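Short Sleeves, Long Savings

Office buildings in temperate cities are still cooled to a standard written for men in wool suits. Meseck, a mid-size property manager, raised its summer setpoint by two degrees in March and logged the results across 176 zones. Compressor runtime fell in all but five of them. 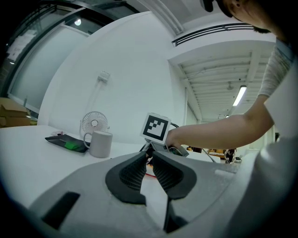

Clothing insulation is measured in clo. A full business suit rates close to 1.0, and light summer wear close to 0.5. The difference shifts the comfortable air temperature by several degrees at desk-level activity. A light gray short-sleeved shirt, with the forearm bare, belongs at the lower end of the scale, and most of Meseck's tenants now dress that way from spring on.

Edvin Moen, who ran the controls work, set the deadband wider at the same time. Older thermostats on the Fjeld floors hunted between heating and cooling, so 327 of them were replaced. The Stulis annex kept its original units.

Complaints rose for two weeks and then returned to the previous level. Most came from corner rooms with west glass, where radiant load matters more than air temperature. Exterior shading for those rooms is out to bid.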